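Progress report to the Droltard Fund
Project: Safe drinking water in the Dirnari valley
Second reporting period, up to December

1. Summary

In this period we continued the work on private and shared wells in the Dirnari valley. The main activities were water sampling, repair of well covers, and information for households. Sampling is now ahead of the plan. Repair of covers is behind the plan, and we explain the reasons in section 3. We ask the Fund to approve one small change in the budget, described in section 5.

2. Water sampling

The target for the whole project is 600 wells. At the end of this period we have results from 338 of them. The first round was slow, as we wrote in the previous report, because many owners were working in the fields when our team arrived. Now we visit after six in the evening and this has helped very much.

Every sample is tested for nitrate and for coliform bacteria. The tests are done by the Vasylenko laboratory, under the same contract as before. The laboratory returns results in nine days on average. In October it was longer, as one incubator was under repair, and a part of the samples had to be taken again. The laboratory did not charge us for the second analysis.

Nitrate is above the limit mostly in the lower part of the valley, where the wells are shallow and the vegetable plots come very close to them. In the upper villages the more common problem is bacteria after heavy rain. We had expected the opposite for two of the upper villages and we will sample them again in spring before we write any conclusion. 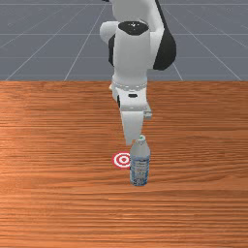 Owners receive their result on one printed page, with the number, the limit, and a short advice. In the first version the advice was too technical. People called our office to ask if they can still wash vegetables with the water, or give it to animals. The new version answers these questions first. Calls to the office became fewer, but they did not stop, and we think it is good that people call.

3. Repair of well covers

We planned to replace the covers on 20 shared wells. Until now 13 are finished. The supplier, Forkar, delivered the first concrete rings on time, but the second delivery had the wrong diameter and was sent back. The correct rings came only in November, when the road to the upper villages was already soft and the truck could not pass.

The remaining seven covers will be installed in April or when the road permits. Until then these wells have temporary covers of steel sheet — not a perfect solution, but rain water does not run directly inside. The villages have agreed to check them after each storm.

4. Information for households

We held meetings in all the villages except one, where the hall has no heating and the meeting was moved to March. The interest was bigger than last year. In total 346 households have signed up for the yearly reminder to clean and disinfect the well.

Two schools asked us for a lesson about groundwater. This was not in the plan. We gave one lesson in each school and used the material which we already had.

5. Budget

Spending is at roughly half of the total grant. Transport costs were higher than planned, mainly from the evening visits. Printing costs were lower. We ask for permission to move the unused part of the printing line to transport. The total of the grant does not change. A detailed table is attached in Annex A.

6. Next period

— second sampling of the two upper villages
— installation of the remaining covers
— the postponed meeting in March
— first draft of the map of nitrate results, for comments from the Fund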